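The Toolmaker of Quintanilla Street

Jalen Iwasaki keeps his scripts the way my grandmother kept buttons, in a great jumble that makes perfect sense to the one person who ever has to dig through it. He works out of the back half of a former upholstery shop on Quintanilla Street, and on the afternoon I visited he was trying to find a little piece of code he had written years ago to rename every joint in a character's skeleton. He knew he had it. He had used it in December. It was called something like "fix names final," and there were several of those.

"I really should sort these out," he said, cheerfully, in the voice of a man who has been saying so for a long time.

If you have never animated anything on a computer, you may not know how much of the work is tidying. People imagine the dragon, or the weeping child, or the car going off the bridge, and of course that part is in there somewhere. But before the dragon can open its mouth, somebody has to build the handles that pull the jaw, and name them, and put them in the right drawers, and make sure the left side matches the right. Then the design changes and they do it all over again. The big animation programs will let you do all of this by hand. They will even let you do it by hand four hundred times in a row, and plenty of artists have.

Iwasaki did it for most of his twenties, and then he got tired and started writing shortcuts. A friend asked for a copy of one, and then the friend's whole department asked, and before long he had bundled the lot together and given it a name. Banis, as the pack is called, began with nine tools. It now has 181, and he can tell you a story about nearly all of them if you have the time and a second cup of coffee (I had both!).

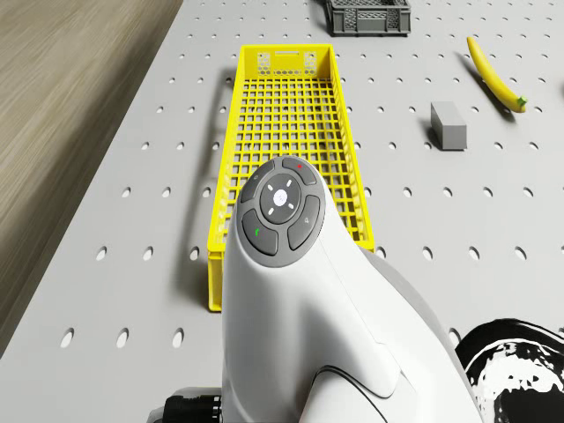 Molded panels and a round button pad, rendered in 3D.

What I wanted to know was why anybody would do this for a living. The market for add-ons is a funny one. Your customers are clever, overworked people on a deadline, and they only write to you when something has broken. Every year or so the main program puts out a new version, and something small moves under the floorboards, and half your buttons stop doing what they did. Iwasaki told me about one spring when an update changed the way menus were drawn. He woke up to 200 messages. A good many of them, he said, were just the word "broken" and a screenshot.

He has help now. Jhair Restrepo, who came over from a game studio, looks after the modeling tools and does the testing on old versions, a job that means keeping a row of computers that are never, ever allowed to update themselves. Restrepo is the cautious one of the two. He would like to drop support for anything older than three releases back, and Iwasaki can't quite bring himself to do it.

"There are schools on those versions," Iwasaki said. "There's a fellow who makes dental training films. What's he supposed to do?"

"Upgrade," said Restrepo, without turning around.

I called a few of their customers afterward, partly to check that I hadn't been charmed into anything. Lourenço Cunha runs a small studio called Drirnetti that makes title sequences and the odd commercial, and he has used Banis since it was a free download. He loves the mirroring tool and the one that cleans up stray points on a mesh. He does not love the manual. For a long stretch, he told me, the link for the skinning tutorial took you to a video on cameras, and the link for cameras took you nowhere at all. He learned the pack by clicking on things – "like a raccoon," as he put it – and he still finds commands he never knew were there.

Alaric Hutchins, who teaches rigging to evening students, had a different complaint, and I thought it was a fair one. He worries that beginners reach for the one-click button before they understand what the click is doing. So for the first half of his course he bans the pack entirely, and everybody builds a hand the slow way, knuckle by knuckle. After that they may install whatever they please. He says the gasp when they first press the auto-rig button is the best moment of his teaching year, and he wouldn't trade it.

The money is modest. There was an offer once from a larger company, Reltberg, which wanted to fold the tools into a subscription. Iwasaki thought it over through a whole winter and said no, and then lay awake for a while wondering if he'd been foolish. Cletus Gallagher, who keeps the books for several little software shops in the neighborhood, told him it could go either way. What settled it was the forum. It has 500 regulars now, and they answer one another's questions at hours when Iwasaki is asleep, and he didn't like to think of it behind somebody else's login.

The new manual is being written at last. Restrepo has taken it on, tool by tool, with fresh videos, and he has made it through the letter F. He showed me the page for a command that flips the direction of a surface, and it was lovely and clear, and even I could follow it.

Iwasaki, meanwhile, had found his renaming script. It was in a folder marked "Taxes." He ran it, and a long column of gibberish on the screen turned into shoulders and elbows and wrists, all in order, and he sat back and looked very pleased. Then he saved it again, under a slightly different name, in the same folder.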